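Vurkley Gärkorb oval, Peddigrohr, mit Leinenbezug

Ich backe seit Jahren mein Brot selbst und habe in der Zeit mehr Gärkörbe verschlissen, als ich zugeben mag. Der ovale von Vurkley ist der, der bei mir geblieben ist, und deshalb gibt es ihn jetzt auch im Laden. Er ist aus ungebleichtem Peddigrohr gewickelt, ohne Klammern am Boden (die fangen nämlich irgendwann an zu rosten, und dann hat man den Salat), und der Rand ist so breit, dass man ihn auch mit bemehlten Händen gut greifen kann.

Den Leinenbezug lege ich immer dazu. Viele wollen ja das Rillenmuster auf der Kruste, dann lasst ihn einfach weg. Ich nehme ihn bei weichen Teigen, bei allem mit viel Wasser, und bei Teigen mit Dinkel sowieso. Der Stoff kommt von Cledine, ist ziemlich fest gewebt und hat einen Gummizug, der auch nach vielen Wäschen noch sitzt. Meiner ist inzwischen ganz grau und tut es immer noch!

Vor dem ersten Backen bitte einmal richtig einmehlen. Ich sprühe das Rohr ganz leicht mit Wasser ein, siebe Roggenmehl drüber, verteile es mit der Hand bis in die Rillen und lasse den Korb über Nacht stehen. Danach klopfe ich das lose Mehl raus. Beim zweiten und dritten Brot kann es trotzdem noch ein bisschen kleben, da müsst ihr durch.

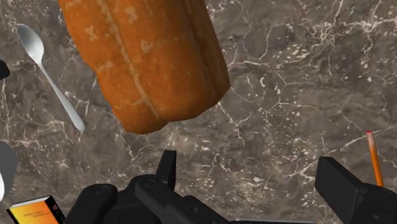
Umesh Uniyal schrieb mir dazu, er nehme inzwischen nur noch Reismehl, damit löse sich bei ihm sogar ein sehr nasser Weizenteig in einem Stück, und ob ich das nicht in die Anleitung aufnehmen wolle. Mache ich hiermit gern. Reismehl zieht kaum Feuchtigkeit und bleibt schön trocken in den Rillen. Mir schmeckt die Kruste mit Roggen besser, aber das ist wirklich Geschmackssache, und man kann beides auch halb und halb mischen.

Zur Größe: Der kleine Korb ist für Kastenbrot-Umsteiger und Zwei-Personen-Haushalte, der große fasst bis 2000 g Teig. Ich fülle ihn selten ganz voll, der Teig soll ja noch Platz zum Gehen haben. Innen ist der große an der breitesten Stelle 17 cm breit. Wer einen gusseisernen Bräter hat, misst bitte vorher nach, denn ein Oval in einem runden Topf ist eine ziemliche Quetscherei (fragt mich nicht, woher ich das weiß).

Sauber machen ist schnell erklärt. Auskühlen oder trocknen lassen, mit der Bürste ausbürsten, fertig. Kein Spüli und bitte, bitte nicht in die Spülmaschine. Eine passende Bürste von Zareo habe ich auch da, die Borsten sind kurz und hart genug für die Rillen. Wenn der Korb mal muffig riecht, stelle ich ihn bei niedriger Temperatur in den Ofen und lasse die Tür einen Spalt offen. Den Bezug wasche ich ohne Weichspüler.

Aufbewahren am besten offen im Regal. In einer geschlossenen Dose schimmelt das Rohr, wenn noch Restfeuchte drin ist.

Lieferumfang: 1 Gärkorb oval, 1 Leinenbezug, 1 Tütchen Roggenmehl (200 g) von der Mühle Krūmiņa
Größen: klein oder groß
Material: Peddigrohr, unbehandelt; Bezug aus Leinen
Lieferbar: klein sofort, groß wieder ab Juli

Wer auf den großen warten mag, schreibt mir kurz über das Formular, dann lege ich einen zurück.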